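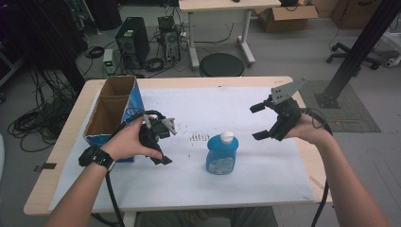 Bruresbridge: The Complete Series (2-disc set with booklet)

I've wanted to put this one up on the site for so long that I typed the title three times just to look at it. Bruresbridge, all 14 episodes, on Blu-ray, with subtitles you can read from the couch!

If you've never seen it, you're in for a treat. Bruresbridge is a slow-burn family mystery about a ferry pilot called Teshome who comes back to his hometown for his sister's wedding and finds out that the whole town thinks he's dead. They had a funeral. There's a bench with his name on it. His mother won't look at him, his old boss keeps offering him money to leave, and the only person glad to see him is the bride's future father-in-law, who has reasons of his own (and a very nice coat). I'm not telling you any more than that.

Selorm Abubakari plays Teshome, and I'd follow that man through a show about filing taxes. He does so much with his face when somebody else is talking. The wedding rehearsal in episode five is the one people always bring up, but for me it's the scene at the ticket window in episode nine, where he has to spell his own name for the clerk. I've seen it a dozen times and I still have to put my tea down.

Adanech Kassa wrote every episode and directed the first two and the last one. You can tell which ones are hers if you pay attention to the doors – she loves a long shot of somebody deciding whether to knock.

What's in the box

Two Blu-ray discs, seven episodes on each
A 60-page booklet with stills, an essay and the shooting diary
A fold-out map of the town, printed on both sides
A slipcase with the ferry artwork from the original posters
English subtitles, newly translated, plus English captions for hard of hearing viewers

The map is my favorite extra, and I say that as somebody who usually leaves maps in the box. One side shows the town as everybody believes it is at the start of the show, and the other side shows it after the finale. Please, please don't unfold it until you've finished episode 12. I mean it!

How it looks and sounds

The old streaming version was murky. Half of this show takes place on a dock before sunrise, and in the version I first watched you could hear people but you had to guess who they were. Nerkamum, the label behind this release, went back to the production masters, and the night scenes now look like night scenes with people in them. I watched episode three on the old stream and then on the disc right after, and there's an entire conversation happening behind the net shed that I'd never noticed. It matters later, too.

Sound is stereo only. I've had a few emails asking if there's a surround mix and there isn't one, the show was never mixed that way. The ferry horn will still make your dog bark.
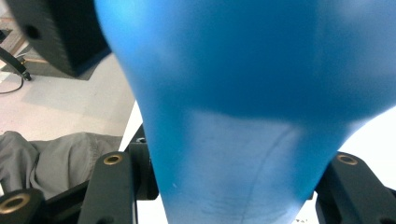

About the new subtitles

I have opinions here, so bear with me. The first English translation got the plot across fine, but it flattened how people talk to each other. The grandmother in this show is rude in a very particular, old-fashioned way, and the old subtitles made her sound like a customer service email. The new ones let her be awful and funny. They also keep the nickname the sister uses for Teshome, which got dropped completely before, and once you know it's there, the last ten minutes land a lot harder.

Song lyrics are subtitled this time (yes, including the karaoke episode). Signs and letters are translated on screen, in smaller type at the top. You can turn those off separately if they bug you.

The booklet

The essay is good, but skip it until you've finished the series, it spoils the funeral question on the second page. The shooting diary is safe to read as you go. It's Kassa's own notes, kept day by day in a harbor town called Ukton, where most of the outdoor scenes were filmed, and it's full of small stuff: the wrong kind of fog, a goat that had to be recast, a long argument over the color of a raincoat. There's one entry that just says "Wednesday. Rain. Selorm cannot swim." I laughed out loud in the shop.

The extras

There are fewer of these on the discs than I'd hoped for. You get a cast table read of the first episode, a set of deleted scenes from the wedding, and a commentary on the finale with Kassa and Abubakari together.
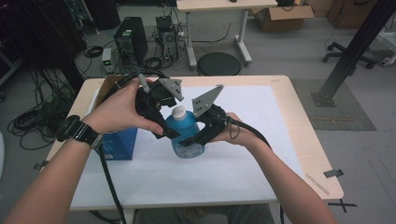 The commentary is the one to save for a quiet evening. They clearly like each other, and they disagree about the ending – he thinks Teshome gets on the ferry and she won't say. At one point they both stop talking for most of a scene and just watch it, and then he says "that was a cold day" and they move on. I know some people want more from a commentary track. I loved it.

The deleted scenes have no music or finished color, so expect them to look rough next to the episodes. The one with the cake should have stayed in.

Will it play on my machine?

It's region free, so any Blu-ray player should be fine with it. It won't play in a DVD player, and there's no DVD edition planned that I know of. No digital code in the box either.

How many are there?

Nerkamum pressed 3,328 copies and each slipcase is numbered on the bottom. I can't pick out a particular number for you, sorry, they come to me sealed and I don't open them. When the numbered run is gone there may be a plain version without the map, but the label hasn't promised me anything, so if you want the map I wouldn't sit around.

Shipping and returns

I pack these in a stiff mailer with cardboard on both sides. Orders that come in before noon go out the same day, Monday through Friday. If your slipcase shows up with a crushed corner, send me a photo and I'll swap it while I still have stock. Opened sets can come back only if a disc is faulty.

One set per customer for now, please. If you're buying a second as a gift, drop me a line before you order and I'll set one aside for you.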